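Skip to content

Search this blog: type and hit enter

Making the Bed When You Don't Feel Like It (and One Very Pink Blanket)

6 min read

My mother made every bed in the house before breakfast. I want to get that out of the way first so you understand where I'm coming from, and how far I've fallen. She'd strip them back, air them, and have the whole lot pulled tight and tucked in before the kettle was done. I grew up thinking this was simply how beds worked, that they came flat in the morning the way milk came cold out of the fridge.

Then I had my own home and my own mornings, and for a very long time I made the bed when company was coming and otherwise let it be. I wasn't proud of it but I wasn't losing sleep over it either, if you'll forgive me. You shut the bedroom door and that's that.

What changed was April. We'd had such a gray, dragging winter here in Vavoscombe, and then one morning the sun came in through the bedroom window and showed me everything. Dust on the sill, a sock I'd been missing, and a bed that looked as if several people had been having an argument in it. So I decided I would make it every morning for 40 days and see if I turned into a different sort of woman. (I did not. But I did learn a few things about blankets, and I've had three emails asking me to write it up, so settle in with your coffee.)

The main thing I learned is that the blanket is the whole job. A fitted sheet you can smooth with your forearm in a couple of sweeps, and pillows more or less look after themselves. But a big soft blanket has opinions! Ours is the pink one with the bears, and if you've been reading for a while you'll know it already, because it wanders into nearly everything I write about this room. It's much too big to manage from one side, and when you pull one corner straight the opposite corner goes and gathers itself into a lump. I have walked laps of that bed. I have climbed onto the middle of it and made things worse. 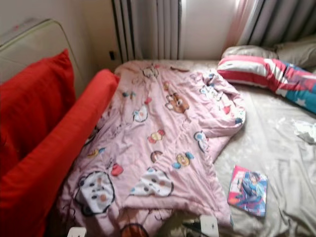
Bears, candy, hearts and a doughnut, all in need of straightening.

I do love it, though. It's a silly print for a grown woman's bedroom and I know that. My friend Solange Cordier, who has the most beautiful plain white bedding you ever saw, once stood in the doorway looking at it for quite a while and then asked if I was expecting grandchildren. I'm not. I just like a bear. There's a brown one I'm especially fond of, a bit of a serious face on him, and the candies are cheerful in a way that I find I need before eight in the morning. The sheet underneath is a quiet grayish beige, so I feel I've balanced things out.

Anyway, the method. I tried it a few different ways and this is what I've settled on.

First I get everything off that isn't bedding. Books, glasses case, the cardigan I wore for ten minutes at bedtime. Cushions go on the chair. I used to try to work around all that and it only meant I was lifting the same cushion four times over.

Then I do the sheet, and I do it properly, going from the head end to the foot with the flat of my hand. It will never be perfect. Mine wrinkles again if I so much as look at it, and I've made my peace with that. I used to iron fitted sheets for a while in my twenties, which I can only put down to having too much time and a Grarnix iron I was very pleased with.

Next comes the blanket, and here's where I'd been going wrong for years. I was grabbing it by whatever edge was nearest and hauling. Armelle Delaunay, who lives two doors up and worked for a long time in a guesthouse, watched me do this once and took the thing out of my hands. You find the long edge first, she told me, and run along it with your fingers until you reach a corner, and you don't pull anything at all until you've got that corner where it belongs. Then the next corner. Only after that do you bother with the middle. She had it flat in no time while I stood there holding a pillow.

It does make a difference. The thick seam along the edge likes to roll under, and if you leave it rolled the whole blanket sits crooked and you can't work out why. So now I turn the seam out before I do anything else. After that I lift the edge and give it a good shake to let some air under, and let it settle, and most of the long creases go with it. The ones that are left I pat out from the center toward the sides.
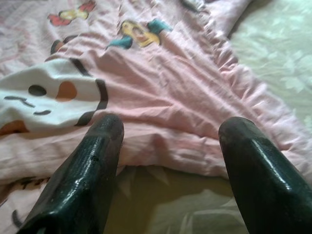

Still some bunching in the middle, but he's smiling about it.

The bunching in the middle is the last thing to go, and some mornings I just leave it. I found that out by day 12, when I'd slept badly and had a dentist appointment and could not have cared less about a fold. I did the corners, threw the cushions on, and from the hallway you'd never have known. I think that's worth saying, because I'd been treating the thing as pass or fail, the way my mother did. A bed with a few folds in it is still a made bed.

A couple of you asked about washing, so quickly: I do the blanket on its own, cool, with half the detergent I think it needs, and I turn it so the print faces in. I hang it over two lines to spread the weight. I don't use softener on it anymore. Blandine Royer wrote in last year to say that softener had left hers feeling oddly greasy, and I stopped after that and haven't missed it. The pink has gone paler over the years, more of a dusty pink, and I like it better that way.

As for the 40 days, I managed all but 2 of them. One was the morning we left early for my sister's, and the other I have no excuse for whatsoever. I've kept it up since, more or less, and I've even started on the linen closet, though that's a longer story and involves a set of Trotetti pillowcases I'd completely forgotten buying. I'll tell you about those next time if I can find the matching one.

If you have a trick for keeping a fitted sheet on the far corner of a mattress, the one against the wall that you have to reach for on your stomach, please leave it in the comments. I've tried the clips. The clips ended up in the vacuum cleaner.

Get new posts by email. No spam, unsubscribe whenever you like. Enter your email address

This site uses cookies to remember your preferences. Accept / Manage settings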